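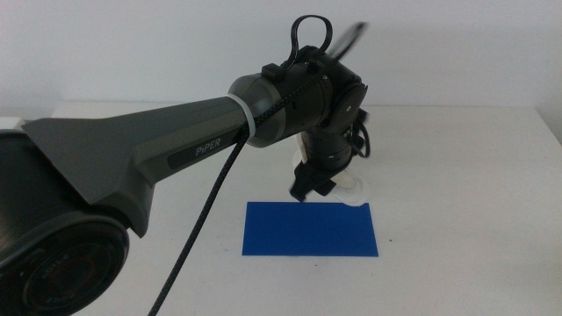

*The white tabletop, with the long gray arm reaching over it.*

Apr 1, 2020

So I've been baking rye bread. I know, I know, everybody and their neighbor is baking bread this spring, and the flour shelf at the Cusley store has been bare for days except for one sad bag of cornmeal. But I'd like it on record that I started in December, before it was a thing, when Lenni Honkanen handed me a jar of gray sludge at a party and told me to feed it.

Lenni's starter came from an aunt up in Florden, who got it from a woman named Ikonen, and past that the trail goes cold. It smells like green apples and a little like nail polish. I kept it on top of the fridge and forgot it over New Year's, and when I opened the jar there was a layer of dark liquid on top. I panicked and called Lenni, who laughed at me for a good long while and then told me to pour it off and carry on.

My first loaf was a brick. I don't mean dense, I mean Eetu Lappalainen knocked on it with a spoon and it made a noise like a door. I'd mixed it the way you'd mix regular white bread, with lots of kneading, and I kept adding flour every time it stuck to me. Rye always sticks to you! It has hardly any of the stretchy stuff that wheat has, so kneading gets you a sore wrist and a dirty sink. What you want is closer to wet cement. You stir it, you leave it, you scrape it into a pan with a wet spatula and you smooth the top like you're icing a very ugly cake.

The recipe I've settled on is mostly the one in the Sarner cookbook my mother left me, with the caraway cut in half (sorry, Mom). The night before, I stir a big spoonful of starter into 200 grams of rye flour and the same weight of warm water, cover it with a plate, and go to bed. In the morning it's puffed up and cracked on top like a dry pond. Then in goes another 350 grams of flour, enough warm water to make a thick paste, salt, a spoon of molasses and the caraway. I don't measure the second water. I probably should.

Oh, and I toast the caraway in a dry pan first. Takes a minute, makes the whole apartment smell like a train station café from when I was little.

Then it sits in the pan until it's nearly at the rim, which in my kitchen takes anywhere from 2 hours to most of the afternoon. We keep the heat low. I've tried it in the oven with the light on and that speeds things up quite a bit, though I once preheated the oven with the dough still inside and I don't want to talk about it.
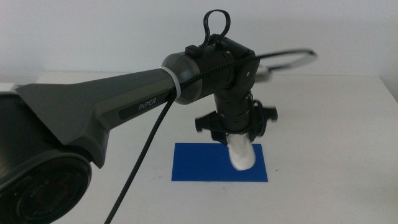 *Gripper over the blue rectangle, pale wall behind.*

The hardest part is waiting after it comes out. The Sarner book says a full day, wrapped in a towel, and I thought that was just old-fashioned fussiness until I cut one warm and the knife came out coated in paste. So now I bake in the evening and put the loaf in the cupboard where I can't see it. Eetu has been caught in that cupboard twice.

By the second day it's lovely, sour and a bit sweet, and it slices so thin you can almost read through it. We've been eating it with butter and pickled cucumbers for lunch, and with cream cheese and too much black pepper at night. I tried it as French toast last weekend. Wouldn't bother again, though the edges were good.

What I haven't cracked is the top. Lenni's loaves have these beautiful floury cracks all over, and mine come out smooth and kind of shiny, like a boot. Lenni says I'm smoothing it with too much water and not dusting it enough. Eetu says who cares. I've got roughly 100 grams of the good dark flour left in the bag, so the next try will have to be half whole wheat anyway, and I have no idea how that behaves.

If any of you have rye flour sitting in the back of a cupboard and you live close by, I will happily swap for starter. I'll leave the jar on the step and wave at you through the window. It does need feeding pretty much right away, so have a spoon ready, and please use a bigger jar than you think. I've cleaned starter off the top of that fridge more times than I'd like, and it sets like glue.

Next I want to try the flat kind with the hole in the middle. Lenni's aunt apparently hangs hers on a pole in the kitchen. I do have a broom handle and two hooks, so we'll see what Eetu says about that.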